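Lallitz Teach Kit
Home > Two-arm systems > Teaching by remote

We love this one. You move the Lallitz leader arms, the robot's two arms follow, and every joint position gets saved as you go. Most people on our Zurkbridge bench are recording within 30 minutes.

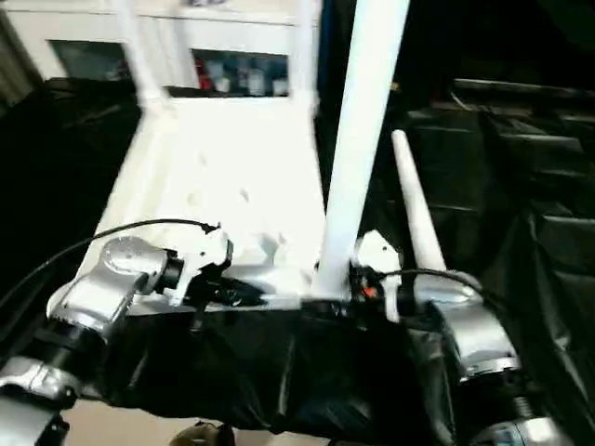 The leader arms weigh next to nothing, so a long afternoon of demos won't wear out your shoulders! Each take is stored with wrist camera video from both hands, and a bad take goes away with one tap of the foot pedal.

Sorting into trays is a great first task. Start slow and keep your grip light. 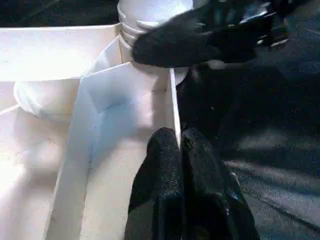 Amirul Nair: We taught ours with 131 takes and the pedal saved us. Wish the cable were longer, though.

A longer pedal cable is coming in September (part 426). Grip force is set per hand, in 16 steps, and you can change it between takes.

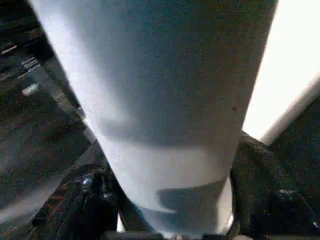 Round items like a lower step and a slower close. Works with Litberg and Hutapea hands.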